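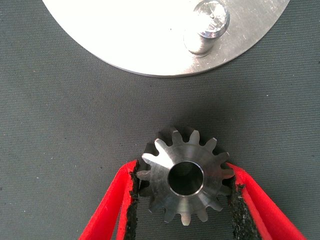
Section 6. Changing the Drive Gear

6.1 Scope of this section

This section applies to the Cestard bench-top grain mill, all versions supplied with the Oneo drive. It covers removal of the drive gear, fitting of a replacement, and the first run after reassembly. Adjustment of the millstones is covered in Section 4. Electrical repairs are not covered in this manual and must be referred to an authorized service center.

The drive gear is a wearing part. It should be inspected every March, or after 2000 hours of milling, whichever comes first. Mills used for corn or dried chickpeas should be inspected twice as often.

CAUTION: Disconnect the mill from the power supply before opening any cover. Switching the mill off at the front panel does not disconnect the motor.

CAUTION: The millstones remain hot for up to an hour after heavy use. Allow the mill to cool with the hopper lid open.

6.2 Items required

Replacement gear, part 1104
Hex key set, metric
Soft brush
Clean, lint-free cloth
Food-safe grease, as listed in Appendix B
A tray or dish for small screws

Note: Gears made for the older Urkitz mill are similar in appearance but have a different bore. They must not be fitted, even if they appear to slide onto the shaft.

6.3 Removing the worn gear

1. Empty the hopper and the flour drawer. Brush out any remaining grain. Whole kernels left in the throat will fall into the gear housing when the mill is tilted.

2. Lay the mill on its left side on a folded towel. The power cord should point away from you.

3. Remove the screws from the base cover and place them in the tray. The screw nearest the cord is longer than the others and must go back in the same hole.

4. Lift the base cover straight up. If it sticks, tap the rim lightly with the handle of a screwdriver. Do not pry between the cover and the body – the seal is easily cut.

5. Remove the retaining clip from the end of the shaft. Wear eye protection during this step.

6. Draw the gear off the shaft by hand. If it will not move, apply one drop of light oil where the gear meets the shaft, wait ten minutes, and try again. Do not strike the gear or the shaft.

7. Wipe the old grease from the shaft and housing. Grease that has turned gray or gritty should be removed completely, including from the corners of the housing.

6.4 Fitting the replacement

1. Check the new gear before use. Return it to the supplier if any tooth is chipped or bent, or if there is a raised burr at the edge of the bore.

2. Wipe off the protective oil applied at the factory.

3. Slide the gear onto the shaft until it rests against the shoulder. It should turn with the shaft and should not rock from side to side.

4. Apply a thin film of grease to the teeth with the brush. Excess grease will work its way past the seal and may reach the flour.

5. Fit the retaining clip and confirm that it is fully seated in its groove. A clip that has been stretched during removal must be replaced.

6. Turn the shaft by hand through three full turns. Resistance should be even throughout. If a tight spot is felt, remove the gear and check the housing for grain or grit.

7. Refit the base cover and tighten the screws a little at a time, working from corner to corner.

6.5 First run

Stand the mill upright and run it empty for 30 seconds with the stones set to coarse. A steady hum is normal. If a knocking or grinding sound is heard, stop the mill at once, disconnect it, and repeat Section 6.4 from step 3.

Next, mill one cup of soft wheat and discard the flour. Households that mill teff should use the fine setting only after this batch has passed through.

Record the date of the change in the service log inside the back cover. Questions about this procedure may be addressed in writing to Ultan Heffernan, Customer Service, Cestard. Please include the serial number found beneath the flour drawer.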